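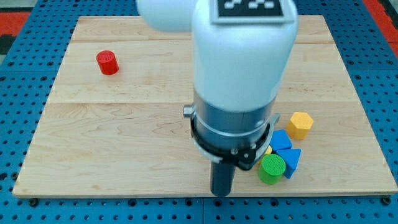
A reader in Bomden writes to us that a board should be left alone once it lies flat, and that all the oiling and sanding is only a hobby for people with free evenings. I respect this opinion, but I cannot share it. In my workshop in Trenano I have seen too many good boards which were left alone.

Maple is a pale wood and it shows everything. A coffee ring, a pencil line, the grey shadow of a wet cloth, all of it stays on the surface for years. When a board is made of several planks, you have also the seams to think of. Each plank came from another part of a tree, perhaps from another tree, and it moves in its own way when the heating goes on. Two planks can have a different tone on the first day, and I like this very much. Some customers ask me to match them. I tell them to wait one winter.

The fixing is where most people make the mistake. They put a bolt at each corner and turn it as hard as they can. The wood wants to become wider in August and it has no place to go, so it bends or it opens at the seam. I make the holes in the board 2 mm wider than the bolt, and I tighten only until the washer stops turning under my finger.

For the finish I use the hard oil from Flumitz, a thin coat, and I wipe it off after 30 minutes. Duggan sells a wax that smells nicer, but it becomes soft under a warm cup. Then I leave the board overnight with air on both sides. A perforated table is very good for this work, and I wish I had bought mine earlier.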